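Folding and Sorting Clothing in Shared Student Housing
Final Project Report, Household Studies

1. Background

Residents of Skarnley Hall are given one closet and one bed each, and the bed is where most laundry ends up. A survey carried out in February found that clean clothing was often left on the bed until evening and then moved to a chair. The present project examined whether a fixed order of folding would shorten the work and reduce the number of items left over at the end of it.

The work was limited to everyday clothing and towels. Bed linens were excluded, as they are washed by the hall under a separate arrangement with Bisinden Laundry Services.

2. Setting

All sessions were held in bedrooms, with the bed serving as the folding surface. Tables were considered at the planning stage, but few rooms in the hall have one wide enough for an adult sweatshirt laid flat. The bedspread was left in place during folding.

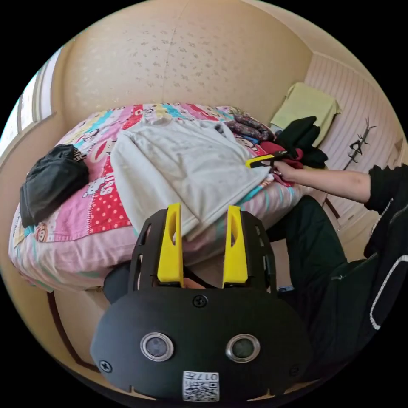
Report prepared by Yakubu Ugwu
Submitted Jun 25, 2024

A light gray garment, likely a sweatshirt, lies partly folded in the center of the bed, over a bedspread printed with cartoon monkey faces. Large pieces of this kind were given the middle of the bed throughout the project. Smaller pieces were kept toward the sides and the head until their turn came.

3. Method

Each session used a load of 18 items. Two orders were compared. In the first, called the Privov order after the residence wing in which it was first tried, the largest items were folded before all others. In the second, items were taken as they came from the basket. Sleeves were turned in toward the back before the body of the garment was folded in thirds. Towels were folded last in both cases.

4. Results

The Privov order was faster in most sessions. The gain came mainly from the early clearing of space – once the sweatshirts and pants had been stacked, small items could be laid out side by side and paired. With the unsorted order, stacks had to be moved more often, and several came apart and were folded again.

Dark items caused delays under both orders. Black shirts and black leggings were hard to tell apart when heaped together, and the ceiling light in the Abubakar wing is weak after sunset.

5. Limitations

More than 200 items were folded over the course of the project, short of the 400 originally planned. Two sessions were canceled during the examination period. Folding by left-handed residents was not recorded separately. The storage stage, in which folded stacks are carried to the closet, was timed only in the last four sessions and is reported in Appendix B.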